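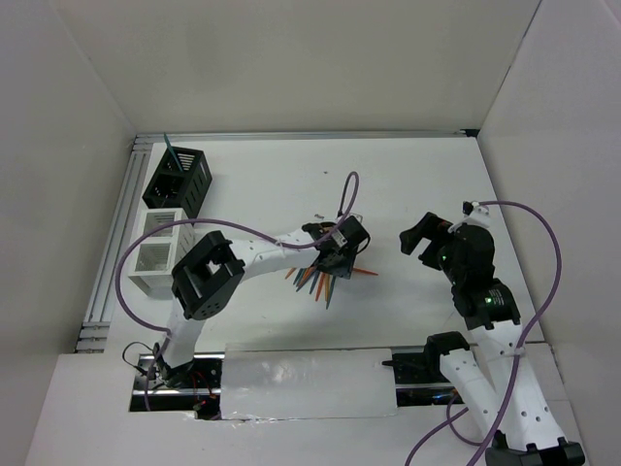 Cindetti, the home and craft storage firm, is adding an open-topped container for coloured sticks and other long, thin things to its Premo range. The Premo Upright goes on sale on Mon 7 April in black and in white. Both colours have slots cut through the sides, so the contents can be checked from across a table, and the white one lets a good deal of light through. Sticks stand up in it and can be picked out by the end, like the single teal one leaning out of the black container. The two can be stood one in front of the other in the corner of a worktop, leaving the middle clear for whatever is being made.

The Upright will be sold in sets of two, priced at £9. Buyers can choose two black, two white or one of each. It is the first new shape in the Premo range since the lidded trays came out, and it will be stocked by about 50 craft and stationery shops as well as on the Cindetti website.

The idea came out of a round of visits to craft clubs and after-school groups last winter. Paula Dumitrescu, who looks after the Premo range at Cindetti, spent most of January going to sessions and watching how materials were put out and put away again. Most groups she saw kept their sticks in the bags they came in, or in a shallow tray shared with scissors, glue and pens.

"The bags split after a few weeks and then everything goes in the tray," she said. "Children want one orange stick and they turn the whole tray over to get it. At the end of the session somebody picks up a big mixed handful and it goes back in any old way. We wanted something you could drop that handful into and still find the orange one next time."

Early versions of the container had solid sides. They held the sticks well enough, but short pieces sank to the bottom and were forgotten there. Mircea Hodoroagă, the designer, changed to horizontal slots on the second version and kept them through to the finished product.

"With the slots you can see when there are only a few left, and you can see what colour they are," he said. "I had the slots running up and down at first. The thin sticks found their way out through the gaps when you tipped it, so I turned them round."

Cindetti tried the finished container with the Gunlow Craft Club, which meets in a room above the library and shares its cupboard with three other groups. The club makes models, frames and mobiles, and gets through a lot of coloured sticks. Everything has to be off the tables by the end of the hour.

Tamara Tănase, who runs the club, asked for a black one and a white one so that the two could be told apart without labels. New sticks go in the white container and used ones, offcuts and anything with glue on it go in the black.

"We did try sorting by colour and gave up," she said. "There are too many blues and the children don't agree about which ones are green. New and used is simple. The little ones got the hang of it in one afternoon. I would still like a lid for the cupboard, and I have told Paula so."

Cindetti has no lid for the Upright at present. A lid that fits over upright sticks would need to be much deeper than those on the Premo trays, and the firm says it would sooner hear from more customers before deciding on one. The container is meant to be left open on a table or shelf.

A few notes for groups that plan to use it. Long sticks should go in first, with shorter ones dropped in around them. The container is steadier when it is at least half full, and a container holding only one or two long sticks is best put towards the back of the table where sleeves won't catch it. Very short offcuts, beads and buttons will come through the slots and belong in a Premo tray instead. Paint brushes can be kept in it once they are dry.

Schools, libraries and registered clubs can order direct from Cindetti at 25 per cent off the shop price. Orders should come on headed paper or from a school or club email address. There is no minimum order. Delivery to schools is made in term time only, unless another arrangement is agreed when the order is placed.

Packing and delivery will be handled by Tudose, which already carries the rest of the Premo range. Costel Manole, warehouse manager at Tudose, said the first stock had arrived and that mixed sets were being put together by hand.

"The one-of-each set is what the shops have mostly asked for," he said. "They come to us as all black or all white, so we pair them up here. The sets nest, which saves a fair bit of shelf."

Each set goes out in a plain card sleeve with no plastic wrapping. The sleeve has a short guide printed on the inside, with instructions for a pencil holder, a picture frame and a small bridge that can be made from coloured sticks and glue. The bridge was suggested by the Gunlow club, whose members have built several. Sticks are not included in the set.

Vignesh Rajan, managing director of Cindetti, said the Upright had taken longer than planned but that he was pleased with it.

"It is a simple container and it does a small job," he said. "People who do crafts at the kitchen table have to clear it before tea. If the sticks can go in one place and stay there, that is the part of clearing up we can help with."

The Upright will be shown at an open afternoon at the Cindetti shop on the first Saturday after it goes on sale. Visitors can try it with their own materials, and Tamara Tănase and members of the Gunlow club will be there to help with model making. Entry is free and there is no need to book. Children must come with an adult.

Shops that would like to stock the Upright should contact their usual Tudose representative. Samples for review, in either colour, can be requested from the Cindetti press office through the contact page on the company website. Please say whether you would like black, white or one of each.

Ends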